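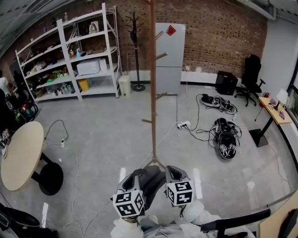

The back corner of our workshop in Kaltthorpe: coat racks, fridge, microwave and plenty of cables.

About Vurnondale

Can a machine do the chores yet? We get asked this at parties, by our parents, and by the man who delivers our packages. Our answer is "some of them, slowly, on a good day," and we think that's a wonderful place for a field to be.

Vurnondale is a small company of 23 people working on robots for ordinary jobs in homes and small shops. Hanging up a jacket, putting bottles back on a shelf, wiping down a table, sorting parts into bins. We started with 2 rented rooms in Cludlow and moved to Kaltthorpe when we ran out of floor. The brick walls came with the building and we love them (the heating bill in March, less so).

What we work on

Every chore we take up goes on a list, and the list now has over 200 entries. Most began as somebody's complaint. A person does the job first, many times over, using hand-held grippers that give them the same kind of grasp our machines have. It's a great way to find out how much your fingers do without asking you! Picking up a spray bottle by the neck is easy. Picking it up by the neck when three others are leaning on it is a whole afternoon.

From those runs we train the machine, and then we let it try. Nine of the chores on the list are ones we would happily leave to it while we go and eat lunch. The rest are at every stage you can think of, and a few haven't moved in months. Laundry is still hard. Anything in a plastic bag is very hard. Shop-floor work goes better, as parts tend to come in the same shapes and sit in the same places, and our Blackwood project, which is all about restocking bins, has been the happiest surprise so far.
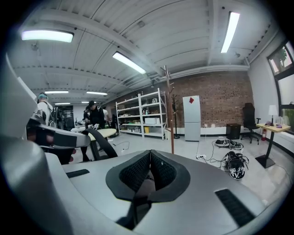
Homes are the part we care about most, and homes are full of stuff. A robot that only works on a bare bench won't help anyone get dinner on the table, so we try things out among real furniture and real clutter. Shelves are a favorite. The tall white unit by the fridge has five of them, with bottles, containers and small packages sharing the space, and a job like "put this back where it goes" gets interesting very quickly there. Add a coat rack or two to steer past and you have a pretty fair copy of somebody's hallway – and a long day ahead of you.

How we talk about results

We try to say plainly what works. When we show a chore at full speed, we say so, and when a person stepped in to help, we say that too. A machine that folds one towel nicely has folded one towel. We cheer anyway (loudly, the neighbors have mentioned it), then we hand it a different towel.

Come and see us

We open the workshop to visitors every March and have room for small school groups at other times of year. Bring a chore you hate. If it isn't on the list we'll add it, and you're welcome to pick up a pair of grippers and have the first go yourself.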